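29/08/2019

Second full day on the pressure threshold data from Clevden. The file holds 340 readings, of which 169 are from the dominant hand. I spent the morning checking whether the filament order was randomized as the protocol says. It was for the fingertips. For the palm and forearm the order was fixed, light to heavy, which will bias the detection thresholds upward if subjects were slow to change their answer. I have marked those readings and will not pool them.

Fingertip values look normal. The index finger is the most sensitive site in nearly every subject, then the middle finger, with the palm well behind. Forearm thresholds are scattered, and I suspect hair movement was being reported as skin contact. The Dremen group shaved a small patch of skin for this site in June and got a much tighter spread. We did not, and it is too late to change that for this round. 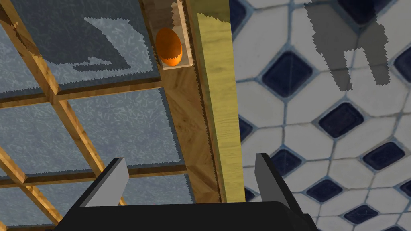 After lunch I moved to two-point discrimination. The calipers from Caldeira read correctly at wide spacing but have slight play in the hinge when nearly closed. At 2 mm this matters a lot, as the play is a visible fraction of the gap. Measured the gap with the bench gauge before and after each block and wrote both values down. If they disagree the block gets dropped.

One more point on the calipers: both tips have to land together. A subject who feels one tip first will report two points on timing alone, and the result says nothing about spacing. My own landings were poor at the start of the session and better by the end - I should practice on foam before the next one. 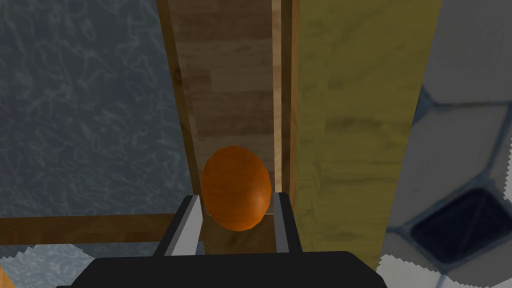

Object recognition by hand is the part of the plan I am least happy with. The current set mixes shape, texture, weight and temperature, so a correct answer does not tell us which receptors did the work. Fruit is a good case. A plain orange one with no stem or leaf, slightly taller than wide, gives the fingers little to go on except the overall curve and whatever the peel feels like. I would keep one such item and put it against a smooth ball of matched weight. The remaining items can be cut blocks with a single changed edge.

Read the Suliven report again in the evening. Their vibration section is sound: 237 trials, low and high frequency run separately, skin temperature logged at the start of each run. Cold skin raises the high-frequency threshold far more than the low one, and I had no column for temperature in my own sheet. Added it.
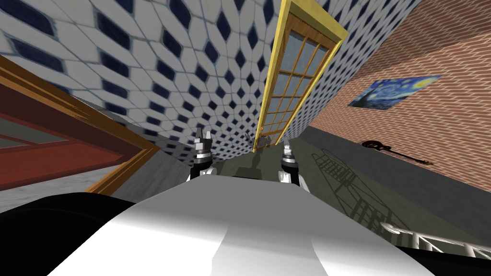

The adaptation question is still open. Subjects stop reporting a steady light weight on the forearm within seconds, but the time varies so much between repeats that I doubt the instruction is clear. "Tell me when it is gone" may be heard as "tell me when it is weaker." New wording drafted, to be tried on myself first.

Left to do: refit the palm curves without the fixed-order readings, tighten the caliper hinge, order finer filaments.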